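MEDIA RELEASE
For immediate release — August 2021

Solwood opens shirt folding and packing room to the public, sessions now booking

Solwood has opened the doors of its folding and packing room for a run of small group sessions on how to sort, fold, bag and put away everyday clothes. First sessions this month. Bookings open now through the Solwood front desk or the website.

Short version for editors on deadline: one room, big white tables, plenty of shirts, two hours. Bring your own pile or use ours. Cost is $15 a head, which covers the clear bags and a printed folding card to take home.

The program grew out of a clothing drive Solwood held in June with its neighbour, the Dudon Street op shop. Donations came in faster than they could be dealt with. Good tees, good polos, all of it stuffed into garbage bags and creased to bits. The shop asked for help getting things onto the shelf in a state people would want to buy. Solwood had the tables. It went from there.

Sessions are capped at 26 people across the day, in small groups, so everyone gets a decent stretch of table. The flat white tabletop is the main tool. It is wiped down before every group and kept mostly clear, one garment or one bag at a time, nothing piled up beside you.

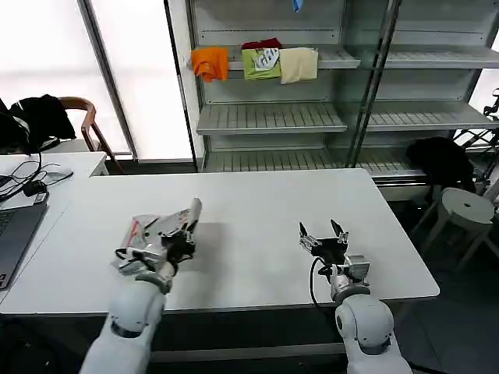

Bags are the part most people ask about. Solwood's advice is plain. Use clear ones so you can see what is inside without opening it. Fold first, bag second. Press the air out with a flat hand from the closed end towards the opening, then seal. If the bag is a reused one, check the corners for splits. A shirt that goes in with a crease will come out with a worse one.

Don't bag anything that is even slightly damp. Give it another day on the line.

What happens in a session

Sorting first. Tees in one lot, collared shirts in another, anything with a stain or a hole put aside for rags. Colours don't matter at this stage, people waste a lot of time on colours.

Then the tee. Flat on the table, front up, sleeves pulled out, neckline straightened. The neckline is where most folds go wrong — it bunches and the whole shirt ends up on a lean. Smooth from the middle outwards. Small wrinkles are fine, a twisted side seam isnt.
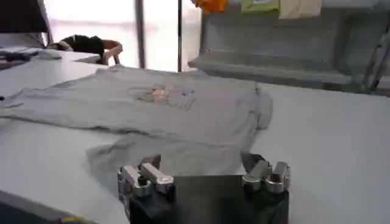 Once the body is lying flat, one side comes in to the middle, sleeve folded back on itself. Same on the other side. Hem up to just short of the collar, then in half again. If there is a print on the chest, leave it facing up on the last fold so the shirt can be found again in the drawer or on the shop shelf. Slow to start with. By the tenth shirt most people have stopped looking at the card.

The card itself uses what Solwood calls the Hetier fold, named for the Hetier Room where the sessions run. There is nothing secret about it. It is a flat, four-step fold that stacks well and doesn't spring open when you pull one from the middle. Left-handers get a mirrored card, please ask at the desk.

Polos come after the tees. Collar flat, buttons done up, placket straight down the centre before anything else moves. Thicker cloth, so fewer folds. Finish with the collar showing. A polo should end up a neat rectangle that you can lift with two hands and set down again without it sagging.
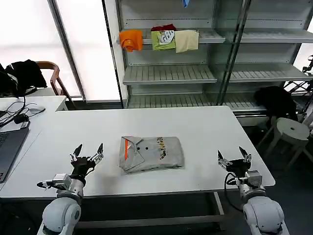

Grey polo shirt, folded and ready for the shelf. Hetier Room, Solwood.

Shelving is the last half hour. Open slatted shelves are good for air but fabric can slip through or catch, so folded items go well back from the edge. Brighter shirts can hang over the front as markers, which helps when every second tee in the house is grey. Leave a shelf empty if you can manage it. Full shelves turn back into piles by the weekend.

Sessions for schools and groups

Groups of up to 15 can book a whole session. Schools, scout groups, share houses, sports clubs with a uniform cupboard that has got away from them. Younger kids are welcome with an adult, the tables are full height so a step stool is worth bringing.

The room has window light during the day. Evening sessions may be added later in the year if demand is there.

Donated clothing

Anything folded from the Solwood pile goes back to the Dudon Street op shop, bagged and labelled by size. The target for the first round is 50 bags. Clean clothing can be dropped at the front desk during opening hours. Tees and polos most needed, all sizes, kids sizes especially. No shoes, no bedding and no coats at this stage please, there isn't the room to store them.

Clear bags for the first round have been supplied at cost by Paulauskas Packaging, which is also taking back split and worn bags. A return bin sits by the door.

Details at a glance

What: Shirt folding and packing sessions
Where: Hetier Room, Solwood, 66 Dudon Street. Entry from the side lane, the front steps are being redone
Length: Two hours, including a tea break
Cost: $15 each, school groups by arrangement
Bring: Your own clean tees and polos, or nothing at all
Provided: Tables, clear bags, labels, folding card
Bookings: Front desk or the Solwood website. No walk-ins for now

Numbers may change at short notice to meet local health rules. Anyone booked will be contacted and either moved to a later session or refunded in full. Please stay home if unwell, your spot will be held over.

Media are welcome to visit by arrangement. Photos in this release may be reproduced with credit to Solwood. Larger files avaliable on request through the media desk.

About Solwood

Solwood runs practical home and household workshops from its rooms on Dudon Street. Past programs have covered mending, basic ironing and pantry storage. A session on fitted sheets is planned, dates to be confirmed.

Media enquiries: Solwood media desk, via the contact form on the Solwood website. Please put FOLDING in the subject line.

ENDS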